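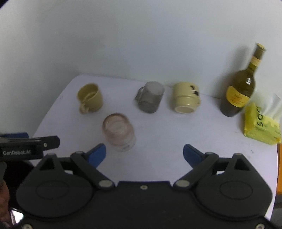 Re: [gripper-users] Slipping on glassware, pads or linkage?

From: Elfriede Bauerfeind
Date: July 25, 2019

Graham Rowbotham wrote:
> We swapped the blue pads on both hand-held units and the slipping
> stopped. I'd call it solved. New pads every 143 cycles from now on,
> and I'll put that in the Merari setup notes.

I'd hold off on the notes. You changed the pads and you also had the arms off to do it, so the pivot screws got retightened at the same time. Which one fixed it? I can't tell from your log and I doubt you can.

Our unit did 806 cycles in June on one set of pads. When it started dropping the clear tumbler I left the pads alone and went over the two pivot screws and the bracket screws. One pivot had backed out. After that, 237 cycles with no drops.

Before anyone orders a box of pads, please try this with the old ones back on:

- open the jaws wide and wiggle each arm by hand
- snug the pivots, then the brackets
- wipe the pads, no solvent
- 15 grips on the tumbler, then 15 on a mug lying on its side

The upright mug with the handle proves very little. Mine held that one even with the loose pivot.

Elfriede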